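Sorting Push Buttons and Contact Blocks Before Panel Assembly

Updated 2024-01-30

A box of mixed switch parts slows down every panel job. Sort the parts first and wiring goes faster. You need two shallow trays in different colors, a soft table cover and a good lamp. Felt works well as a cover - small parts don't roll or bounce on it.

Step 1. Pick one tray for operators, meaning the button heads and their bases. The other tray takes loose switch components. Keep the same colors for every job. At the Toltville shop we use blue for buttons and red for the rest.

Step 2. Stand the buttons upright with the caps facing up. Leave a finger's width between them so you can lift one without knocking over the next. Mushroom heads are top-heavy and tip easily.
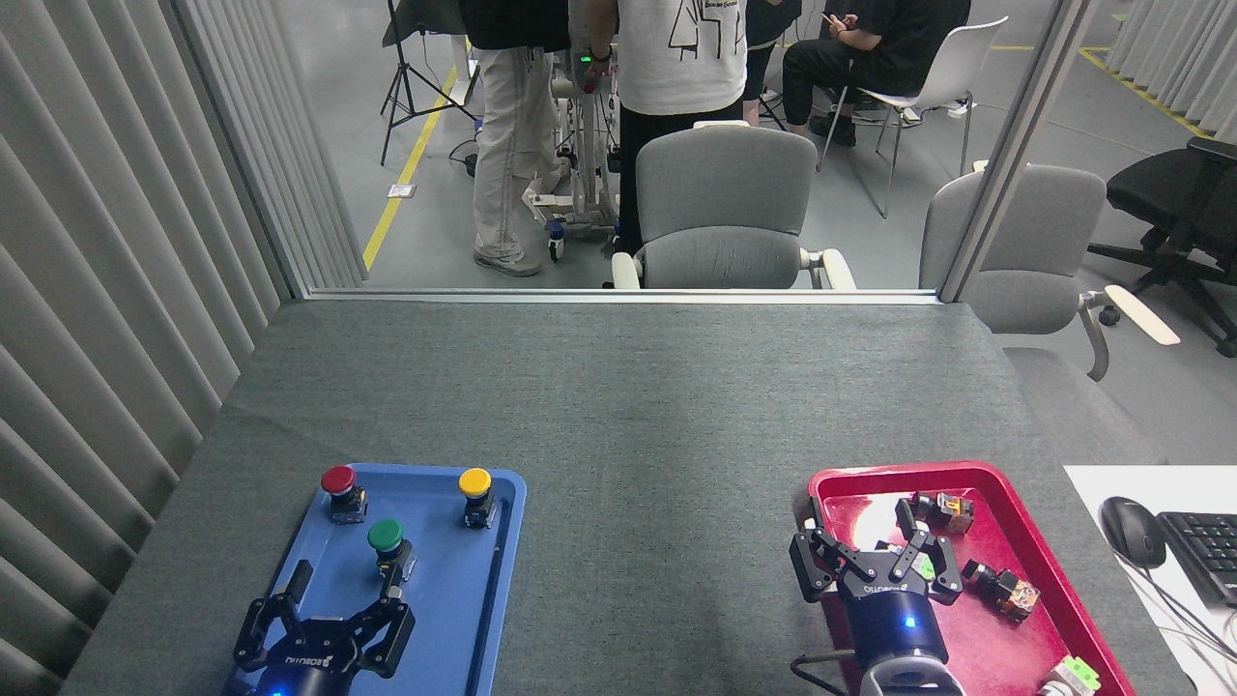
Step 3. Go through the loose components one at a time. Read the marking on the side and check whether the contact is normally open or normally closed. Body color is a useful hint, but makers differ, so go by the marking or test with a meter.

Step 4. Look at the terminals. Set aside any part with a stripped screw or a cracked housing.

Step 5. Match each button to its block and bag them together. Write the panel number on the bag. For a batch of more than 50 sets, Jolanta Kaczmarczyk suggests bagging after every 22 and wiping out the trays before you go on.

Leftover blocks go back in the bin by type.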